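Trolodham short film prize goes to portrait of a hospital seamstress

3 Dec 2022

A six-minute documentary about a woman who mended hospital linen for most of her working life has won the top award at the Trolodham Short Film Prize, a contest that says it received 1641 entries this year and says rather less about who watched them.

The film, Seidel, was made by Gudrun Boström, a former journalism student who shot it over two winters with a loaned camera and her own savings. It takes its name from the street where its subject grew up. There is no narration and very little music. For long stretches the audience simply listens to a retired woman talk about buttons, bad lighting and the supervisor who timed her lunch.

It is a good film. Whether it needed a prize backed by Denari, a maker of office software, is another matter. The company's name appeared on the stage, the programs, the napkins and the opening title of all eight finalists. The organizers call the contest "a global platform for unheard voices." Asked how many countries the entries came from, a spokesperson said the figure was being compiled. The deadline for entries passed in November.

Boström receives a cash award, which the organizers would not put a number on, and a year of mentoring from the production company Kandano. The terms of that mentoring are not public. Last year's winner was promised the same thing, and no new film has been announced so far.

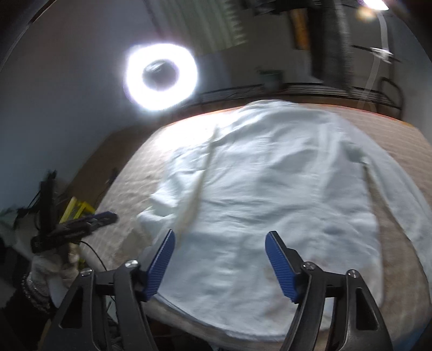

A long-sleeved shirt laid out on a cloth-covered work surface.

The judging also raised some eyebrows in the lobby. Entries were sorted by a first panel of 21 readers, who worked from written summaries and a 90-second clip. Only the finalists were watched from start to finish. That is common enough in contests of this size, but the entry page promised that "every film will be seen," and several filmmakers who paid the fee took it to mean what it said.

Eskil Åberg, who chaired the final jury, defended the process. "A strong film shows itself early," he said. "We were confident in the readers, and I think the result speaks for that."

Perhaps. Boström's own film opens with almost a minute of a woman threading a needle in silence – hardly the kind of clip that jumps out of a pile. She said she had been told to cut it by two people whose advice she usually takes.

"I left it in because she asked me to," Boström said after the ceremony. "She wanted people to see that it takes a while."

The other finalists included a film about a night ferry, a comedy set in a driving school and a study of a village choir that badly needed trimming. None of them will be shown to the public yet. Denari holds the streaming rights to the finalists for a year and has not said when, or where, it plans to release them.

Boström said she hopes to screen Seidel at her old college in the spring. She was still waiting to hear if the contract allows it.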